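Gania–Plotach Interparliamentary Council

The Gania–Plotach Interparliamentary Council is a consultative body linking the legislatures of Gania and Plotach. It was set up under a protocol signed by the two speakers, Liliana Melis and Elango Varghese, and has 40 seats divided equally between the sides. The council meets in March each year, with the host country alternating.

Its resolutions are not binding. Members may question ministers on trade, visas and border crossings – defense matters are excluded by Article 2 of the protocol – and each foreign ministry must reply in writing.

The council has two co-chairs, one from each legislature. Adoración Goicoechea and Kavitha Panicker took office on February 3, 2021, after a vote held by video link. 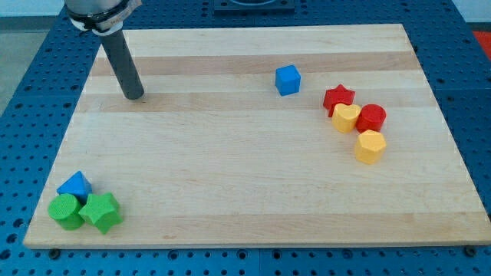
A permanent secretariat in Poduval keeps the records and prepares the agenda. Its staff are paid from equal contributions by the two legislatures, and its accounts are audited by the host side.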